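Bathroom Shelf Packing Assistant (part-time, fixed term)
Niltmont, Unit 11
Closing date: end of January

Niltmont puts together starter boxes for people moving into their first furnished flat. Each box covers one room. We are looking for two part-time assistants to work on the bathroom box, known here as the Clilia range, from January until the end of spring.

The Clilia box holds the things that sit round a basin: a mug, toothpaste, a toothbrush, soap, a flannel and a few smaller items that change with the season. Last year we sent out 244 boxes in our busiest week. Most go to housing associations and letting agents, and a few go straight to tenants.

What you will do

You will work at a small table with one box's worth of items at a time. You will check each item against the packing sheet, set it out in the agreed order and pack it. Mugs are checked for chips and hairline cracks before they are wrapped. Toothpaste tubes are checked for splits at the seam and for caps that have worked loose, then packed upright where the box allows.

You will also spend part of each week on layout trials. This means setting the items out on the table in different arrangements, trying whether the tube will stand in the mug during transit, and writing down what you find on a one-page form. The results go to the team who design the cardboard inserts.

Other duties include folding flat boxes, restocking the shelves from the Tulto store next door and wiping down tables at the end of the shift.

What we need from you

- Steady hands and patience with small objects
- Able to stand or sit at a table for up to 2 hours between breaks
- Able to read a packing sheet and fill in a short form in English
- Punctual – shifts start together and we cannot hold a table open

Experience in packing, retail or catering is useful but not required. Training is given in your first week and is paid.

Hours and place

Shifts are mornings or afternoons, and you can ask for either. There is an occasional Sunday shift, paid at a higher rate and never compulsory. We are on the ground floor of the Lekota building, which has step-free access, a bike rack and a kitchen. The nearest bus stop is at the gate.

How to apply

Send a short letter saying which shifts you could work and when you could start. A CV is welcome but we will read your letter first. Please tell us about any adjustments you would need at the table or at interview. We reply to all applicants within 72 hours of the closing date.
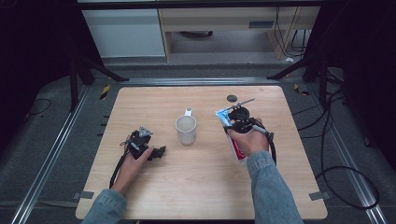 Mug and toothpaste at one of the tables.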